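Entrance and Hallway Furnishings: Gallery
Viltine House, Residential Interiors Program
Page updated 6 February 2020

The Residential Interiors Program maintains a set of furnished rooms at Viltine House for the use of students, visiting instructors and members of the public who are planning a home of modest size. The present gallery concerns the entrance area, where shoes, bags, coats and small household items are stored. It was prepared by Corina Mayrhofer of the furnishing section, with notes on upkeep contributed by Tamunoemi Usman.

Earlier galleries in this series dealt with the kitchen and the linen store. Visitors who wish to consult those pages may request them at the front desk or by letter to the program office. Printed copies are held in the reading room under shelf mark 1571.

The entrance area is treated as a room in its own right. In many apartments it receives less planning than any other part of the home, although it is used several times a day by every member of the household. The program recommends that furniture for this area be chosen after the floor covering has been decided, and that the swing of the front door be marked on the plan before any cabinet is ordered.

Shoe storage

Open racks are preferred to closed boxes for shoes in daily use. Slatted shelves allow air to pass beneath the sole, and grit falls through to the floor, where it can be swept up. A rack of several tiers will serve a small household if the upper shelf is kept for the pairs worn most often. Boots should be stored elsewhere unless the spacing of the shelves has been planned for them.
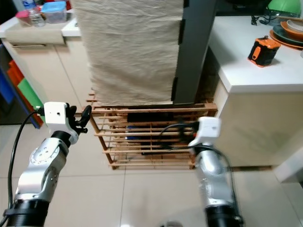
Wooden slats should be wiped along their length with a cloth that has been wrung out well. Standing water at the joint between slat and post will lift the finish over time. Mr. Usman advises that the rack be emptied completely at the change of season, that each shelf be brushed, and that the posts be checked for movement. A rack that rocks on a tiled floor can usually be corrected with a felt pad under one foot. Grout lines are a frequent cause, and moving the rack a short distance is often sufficient.

Racks with short legs are easier to clean beneath than those that rest directly on the floor. The clearance should admit a flat broom head. Where it does not, the rack should be lifted out before the floor is washed.

Fabric covers and hangings

Fabric is used in the entrance area to keep dust from stored items and to soften the appearance of panels and frames. Plain cotton or linen in a neutral shade is suitable. Covers should be cut with an allowance for shrinkage and washed once before hemming.

Creasing is to be expected in a cover that is folded back every day. It may be reduced by hanging the cloth damp and smoothing it by hand. Clips are an acceptable means of holding fabric to a frame, provided that the jaws are lined or the cloth is doubled at the point of contact.

The lower hem of any hanging cloth should be kept clear of the floor. Aidan Ó Conaill, who teaches the sewing course, has prepared a pattern sheet for covers of this type. It is available on request as sheet 758.

Cabinets and drawers

A cabinet with a drawer near the top is useful for keys, gloves and letters. White finishes reflect the available light in a narrow hallway but show marks at hand height, and should be cleaned with mild soap. Abrasive powders are not to be used on any furniture belonging to the program.

Metal handles should be tightened by hand when the drawer is emptied. If a handle turns freely, the matter should be reported to Hideaki Iwasaki in the workshop.

Arrangement of the area

The rack, the cabinet and the hanging space should be placed so that a person may sit, remove shoes and stand again without stepping back onto the outdoor mat. Light-colored floor tiles make a small entrance appear wider. They also require sweeping at more frequent intervals during the winter months.

The furnished rooms may be visited by appointment. Groups are asked to give notice of 2 weeks. The next gallery, on storage beneath stairs, is planned for August and will be edited by Damian Auer.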